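Home | News | Opinion | Housing | Letters | Archive

The Case for an Unmade Hour

November
By Morena Bortolotti
Print this article | E-mail this article

Residents of shared and supported housing are asked to do many things before nine in the morning. Among the oldest of these requests, and the least examined, is that the bed be made. It appears in the house rules of the Martinelli residence, where I served as warden, and in those of most comparable houses known to me. It is my view that the rule should be rewritten, and that the making of beds should be treated as a matter of airing and storage first and of appearance second.

The rule has respectable origins. In dormitories where many people slept in one room, a made bed marked the end of the night and gave each person a clean surface on which to sit, fold and sort. Those conditions no longer apply in most of our houses. The residents of Martinelli have single rooms with a door that closes. The bed is seen by its occupant and by whoever has been invited in.

What remains is the inspection. At Martinelli this took place at half past nine and consisted of a glance from the doorway. A cover drawn up to the pillow passed. A cover folded back to let the sheet air did not, although anyone who has washed bedding for a living would prefer the second. I carried out that inspection myself and marked the sheet accordingly, and I do not exempt myself from the criticism that follows.

A bed that has been slept in for a whole night holds moisture. To pull a heavy cover over it at once is to shut that moisture in. The sensible course is to fold the blanket lengthways, lay it across the bed and leave the sheet open to the room until the middle of the morning. The window may be opened if the weather allows. Two people on our own laundry staff had advised this for years, and our rules took no account of them.

The objection most often raised is that standards will slip. Florencio Olmedo, who managed the house before me, held this opinion firmly and set it out in a paper to the trustees. He argued that a resident who leaves a blanket in a heap today will leave plates in the sink tomorrow. I have respect for his long service, but I found little in the daily records to support him. The residents whose kitchens gave difficulty included several whose beds were faultless.

A half-settled bedroom is in any case easy to recognise and need alarm no one. 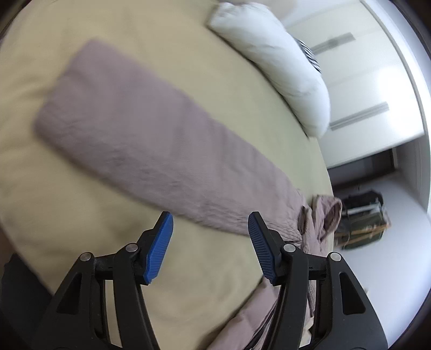

The tidiness of a room depends far more upon its cupboards than upon its blankets. Where a wardrobe has space in it, coats and bags go in. Where it is full of spare bedding, things stay on the floor, and the resident is blamed for a shortage of shelves. When Martinelli was refurbished, the sum of 3,696 was set aside for matching bedspreads. The same money spent on shelving and hooks would have done more for the order of the house, and I said so at the time, though perhaps not loudly enough.

I would therefore propose that the present rule be replaced by three short provisions. Bedding should be left open to the air until eleven. Floors should be kept clear between the bed and the door, so that a person may leave safely in the dark. Sheets should be changed on the days set by the laundry. The manner in which a blanket is folded, or whether it is folded at all, should be left to the person who sleeps beneath it.

The revised rules for the house will be discussed before the end of the winter term, and written comments from residents may be left at the office until then.

Print this article | E-mail this article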